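Section 5. Putting up and loading the yellow metal shelving

Husasdale workshop and store guide, revised by Spyros Michailidis

Read this section through before you take anything out of the packing. The sheet that comes with the shelving says one person can do the job "in minutes." I have put up several of these units and I don't believe it. Plan on two people and a clear morning.

The sheet also says no tools are needed. Have a rubber mallet, a level, a tape measure and a pair of work gloves ready anyway.

5.1 Before you start

1. Pick the wall first. The shelving should stand against masonry or against studs you have found and marked. Plasterboard alone will not hold the wall strap, whatever the picture on the anchor packet suggests.

2. Sweep the floor where the feet will go. A bit of grit under one foot is enough to make the whole unit rock, and you will blame the unit.

3. Check the floor with the level, both along the wall and out from it. If it falls more than 10 mm across the length of the unit, use steel shims. Folded cardboard gets suggested every time. It squashes.

4. Lay out the parts and check them against the list. Look closely at the edges of the beams. Paint chips are only cosmetic, but a bent hook is not, and a beam with a bent hook goes back to the supplier.

Note: The supplier may offer to send "touch-up and straightening instructions" in place of a new beam. Decline.

5.2 Building the frame

1. Lay two uprights flat on the floor with the slots facing the same way. The top and bottom ends look alike. The foot goes on the end where the first slot is closer to the tip.

2. Fit the short side beams and tap them down with the mallet. Each hook should drop fully into its slot. If it stops halfway, take it out and look at it. Hitting it harder just spreads the slot.

3. Make up the second end the same way.

4. Stand both ends up with one person holding each, and fit the lowest long beams first, then the highest.

5. Check that the unit is square by measuring corner to corner across the back, both ways. The two measurements should match. If they don't, loosen the top beams and push the unit straight before you go on.

6. Fit the middle beams and drop in the shelf panels.

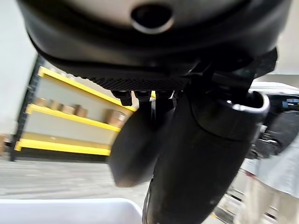 Caution: Do not climb the shelves to reach the top beams. Use a step. Kosmas Andreadis tells me he has climbed them for years without trouble, and I have left this caution in.

5.3 Fixing to the wall

The supplier calls this step optional. In this building it is required, including for units that feel perfectly steady. They feel steady when they are empty.

1. Push the unit to within a hand's width of the wall.

2. Hold the strap level with the top beam and mark the hole.

3. Drill, clean out the dust, and set the anchor.

4. Tighten the strap until it has no slack, then stop. An overtightened strap pulls the back feet off the floor.

5. Go back over the level readings. They will have changed.

5.4 Loading

The carton for our units says 2,660 lb. That is for the whole unit, evenly spread, on a flat floor, with every beam fitted as shown. Nobody's storeroom is loaded like that. Treat the number as something printed on a carton and follow these rules.

1. Heaviest things on the bottom shelf, always, even if that means getting up and moving what is already there.

2. Spread weight across the full width of a shelf. A single heavy item goes next to an upright and never in the center of the span.

3. Leave the top shelf for light, bulky things.

4. Face labels outward. Do not write on the paint. The marker that is said to wipe off does not wipe off.

5. Nothing hangs from the beams, and that includes extension cords.

Note: Plastic bins sold as "shelf size" are often too deep and stick out over the front edge. Measure the bin at the rim before you buy a stack of them. We had to give 14 away.

5.5 Checks

Check the unit the day after loading, and again in December, when the yearly clear-out is done.

1. Push gently on one upright at shoulder height. It should not sway.

2. Look along each long beam from the end. A beam that sags with the load on it should be unloaded and looked at again. If it stays bent, replace it.

3. Tug the wall strap.

4. Tap down any beam that has lifted. This happens most where people drag boxes out at an angle.

If a beam keeps lifting after it has been tapped down twice, the slot is worn. Take everything off that shelf, tape a note to the beam, and tell whoever holds the store key. Spare beams are on the floor behind the door, under the Sumotari carton.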